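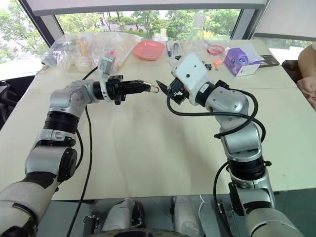 July 29, 2018. Small items list for Lernia, table notes and padlock notes together. The white table stays for this set. I had wanted to go back to the grey-green bench top from the Elulis work, but small metal things were hard to find on it under the evening lights and the pale top shows them straight away. Two points against it. The seam running across the top will divert anything that rolls and may catch a thin edge, so nothing round or flat gets its home position on the line. The shadows on a top this pale are soft but wide, and a small dark item set down in one loses its outline. Home positions therefore go on the near side of the seam, to be marked in pencil. Masking tape left residue last time and took most of an afternoon to shift.

Cleaning. There are faint greyish smudges on the white surface that I did not log before. Dry cloth first, then damp cloth, then 40 per cent isopropanol if anything is left. Do not use the cream cleaner from the sink, it dulls the finish and the dull patch then takes dirt faster than the rest. Record which step was needed, so that we know whether the mark is graphite, rubber or metal.

Items not in use are to go along the far edge and stay there, so that the middle is kept for the one being handled. The order does not matter provided that tall things are not put in front of short ones. 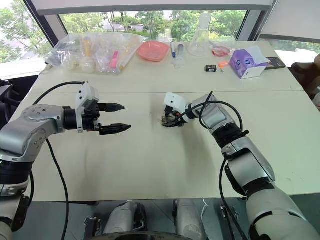 Far edge of the table, flask against the window.

Notes on the row. The Erlenmeyer is glass and has the narrow neck, so it is the first thing to go over if anyone reaches across. Leave space on both sides of it. The syringe has no flat to rest on and will roll, so lay it against something heavier. The pen will stand on end but should not be left like that overnight. The battery needs its terminals covered before it goes anywhere near the padlock or keys. The pink plate has a raised rim and could serve as a tray for the smallest parts. I would like to try that before buying anything.

The clear bag is a nuisance. Wrinkled plastic makes everything in it awkward to identify and the contents settle differently each time it is moved. Proposal: write the contents on a card, keep the card with the bag, and correct it whenever something is taken out. The Godinho bags were done this way and it saved emptying them.

Padlock. It has a brass-coloured body, slightly tarnished, with a silver shackle. I am leaving the tarnish alone. Polished brass would give a bright spot on a white top and we would be back to squinting at it. It will stand upright on its base without support, provided the surface under it is clean. Check for grit first.

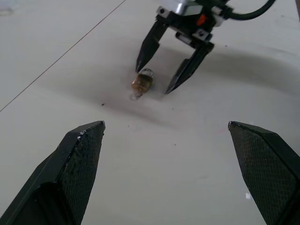 A comment came back from Skumthorpe on the draft list: keys should be entered as separate items, each with its own line, as a lock and key written down together always end up with one of them missing and the line still ticked. Agreed, and the list is changed. The same comment asked for the shackle state, open or closed, to be written down at the start of each session. Also agreed. Column added.

Still open:
Spare padlock of the same size, not ordered.
Pencil marks for home positions, to do.
Lid or stopper for the flask, check the drawer under the balance.
Card for the clear bag, not started.
Item 9 on the list has no description. Find out what it was meant to be or strike it.

Items 2 and 3 swapped on the sheet to match the labels. Old sheet kept at the back of this book.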